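Working a demonstration shift with hand-held grippers

At Tultmont the packing cell now learns from people on the floor. An operator does the task by hand with a pair of grippers, the movements are recorded, and the arm is trained on the recordings. If you have been moved from the packing line to a demonstration bench, this page covers a normal shift.

Before you start

1. Check the rota for your bench number. You stay on one bench all shift.
2. Lay the white board flat on the table and wipe it.
3. Pick up both grippers and open and close each one fully. If either sticks, tell the cell lead and log it in Nondlow.
4. Keep the cables to the outside of each hand. A cable dragged over the board spoils the recording.

Recording a pass

5. Set out the parts from the task card. They do not need to go in the same spot each time – small changes are useful.
6. Start the pass in Nondlow and wait for the tone.
7. Use one hand for the ribbed cup and the other for the small white part. Move at the speed you would use on the line, or slightly slower.
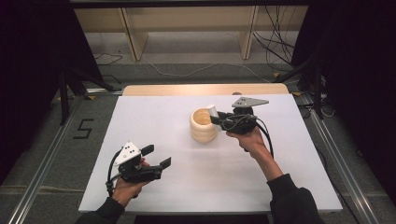 Right gripper closed on the white part beside the cup, left gripper open.

8. If you drop something, carry on and pick it up with the gripper. Do not put a gripper down to use your fingers. If you have to, cancel the pass.
9. When the white part is lying flat, bring the fingers in low and level with it. Coming in from too steep an angle tends to flip it.

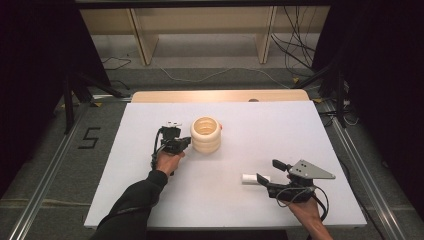

Breaks and targets

Stop for ten minutes after every 60 passes. The grippers are heavier than they look and most complaints so far have been about wrists. The January batch took 3972 passes across all benches, and roughly 2000 of those were kept. A rejected pass is not counted against you.

What changes in your job

Line rates of pay apply on the benches. You will do less lifting and more standing still, so ask for a mat if there isn't one. Once the arm is running, bench operators go back to the line to load trays, clear faults and record new parts as they come in – the Gimer range is next.

Updated 16/08/2024

Tultmont Operations Training, ext. 1054 | © Tultmont | Back to top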